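Petosier P2 Parallel Gripper — Product Page and Service Notice

Part family: P2 finger module, wrist flange and cable set
Supplier: Gullberg
Status: In production. Service notice in force for units with original finger screws.

Overview

The Petosier P2 is a two-finger electric gripper for light household handling: shoes, folded cloth, small boxes, books. It is sold as a complete module with wrist flange, cable and one pair of black rounded fingers. Typical duty is picking soft objects from the floor and placing them on open shelving, where the fingers have to clear rails, laces and the openings of other items.

Service notice: loss of grip during lift

Gullberg has received reports of the P2 releasing a held object between lift and placement. The controller continues to report "object held" after the release. The arm then completes its motion over the shelf with nothing in the fingers, and in two cases the open fingers struck a shelf rail.

The fault was reproduced by Fanni Győri at the Kiss test room in Caltbridge. A cycle there consists of one floor pick and one shelf placement, using lace-up shoes and a tubular metal rack. Over 400 cycles the gripper lost its object three times. The first loss came at cycle 109. 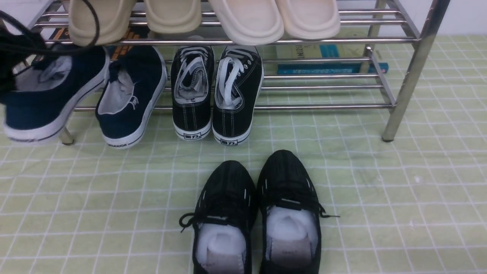 Metal shoe rack with canvas shoes on the lower tier; black knit sneakers on the floor in front.

Cause

The finger screws on early units were fitted without thread lock. With repeated closing on a soft upper, the screws back out by a small amount and the finger tips spread under load. The position encoder sits on the drive side and does not see this movement. Motor current stays inside the normal band for a compliant object, so the hold check passes.

Trailing laces make the fault more likely. A lace caught between finger and collar pulls off-axis during the lift and puts a twisting load on one finger only. Laces should be tucked in or moved clear before the pick where the application allows it.

Affected units

All P2 modules with plain zinc finger screws. Modules with blue patch screws are not affected. The screw heads can be seen from the flange side with the fingers fully open; no cover needs to be removed.

Interim measures

Until the screws are replaced, the following settings apply:

Lift speed: reduce to the "slow" profile.
Hold check: set to repeat at the top of the lift and again before placement.
Approach height over rails: raise by one finger thickness.
Personnel: keep hands and feet out of the area under the arm whenever an object is held. A dropped shoe is a minor hazard. The strike on the rail is the greater one — the arm does not slow down before contact. 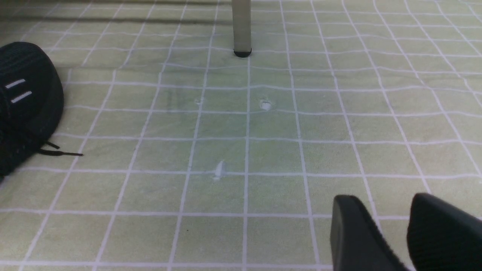 Do not raise the grip force to compensate. Higher force loosens the screws sooner and marks soft uppers. It also moves the motor current out of the band used by the hold check, which then gives false "object lost" stops.

Permanent repair

Order screw kit P2-S from Gullberg. The kit contains patch screws for both fingers and one hex key. Switch off the arm and lock out the supply before work starts. Replace one finger's screws at a time so that the fingers stay aligned, then run the homing routine twice. Old screws must not be reused, even with thread lock applied by hand.

After repair, run the floor pick test in the P2 manual with the heaviest object in the application. Return the lift speed and hold check to their previous values only when the test is complete.

Ordering

P2 module, complete: supplied with patch screws.
P2-S screw kit: free of charge for affected units; quote the module serial number.
P2-F finger pair, black: replacement part, screws included.

Notice issued 2 March 2022. Technical contact for this notice: Fanni Győri, Kiss, Caltbridge.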